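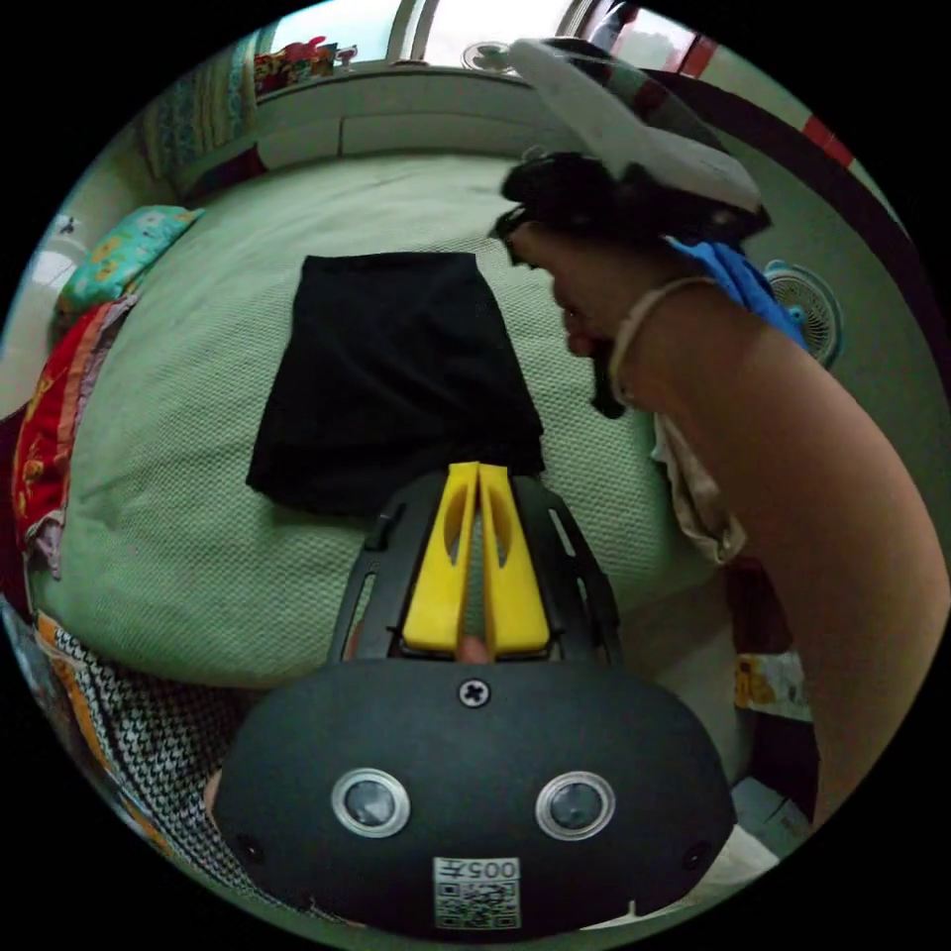 Pruvik hand gripper on the folding task, black garment on the green bedspread.

Pruvik Hand Gripper – Club Kit
Item no. 3285-P

Hand-held gripper for school robotics clubs and student projects. Two yellow slotted fingers, black housing, QR label for check-out. You hold it, you do the task, the kit records it. Same fingers as the Pruvik arm so what the students collect goes straight over to the arm later.

In stock. Ships from the Lametti warehouse, 6 working days.
Single kit: $385
Club set (set of nine, one case): $3,285

What's in the box
Gripper, assembled
Spare finger pair, yellow
USB cable, 2 m
Screwdriver, cross-head
Task cards for the folding unit

Made for the Anar student challenge, laundry round. Teams do the recording at home or in the club room, any bed or table is fine. Flat items first – skirts, shorts, towels – then shirts. Keep the clothes in reach and put the finished ones to one side. Don't rush the grasp, slow is better for training.

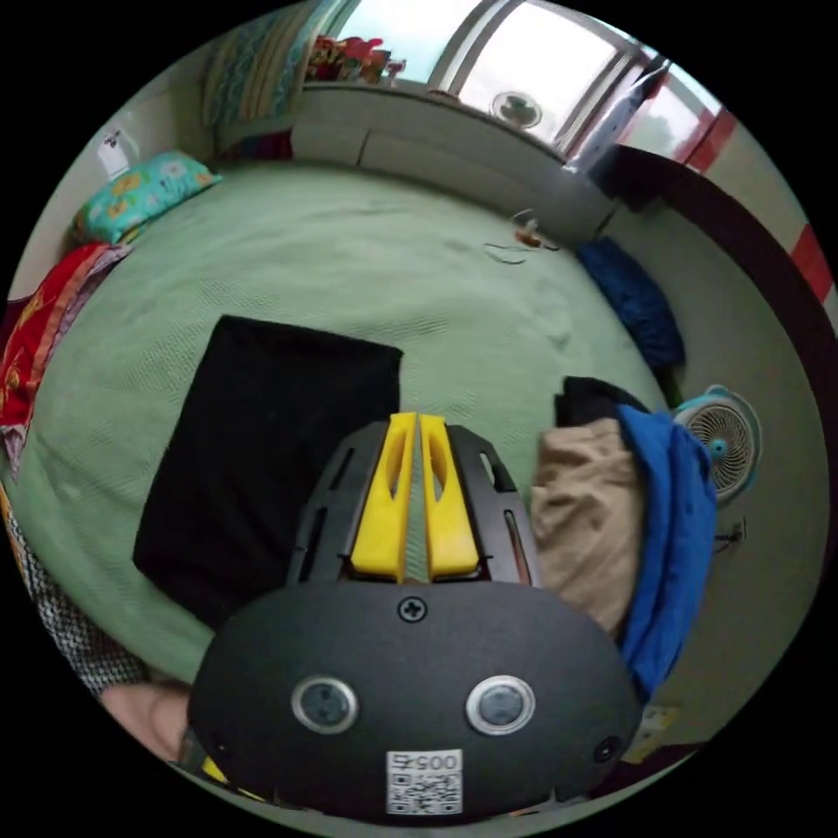
Work in pairs if you can, one on the gripper and one keeping the log. Write the label number on the log sheet before every session, we get a lot of files back with no number and cant match them to a kit.

Fingers wear. Check the tips after each unit and swap both, not just one. Screw on top of the housing should be snug, do not overtighten.

Fits: Pruvik arm, Mathias bench mount (sold seperately). Does not fit the older Mathias clamp.

School orders: purchase orders OK, send to Marianna Dudek in club sales. Put the team name on the PO please. Loaner kits for the April round are all taken, waiting list only.

Page updated 2022-10-03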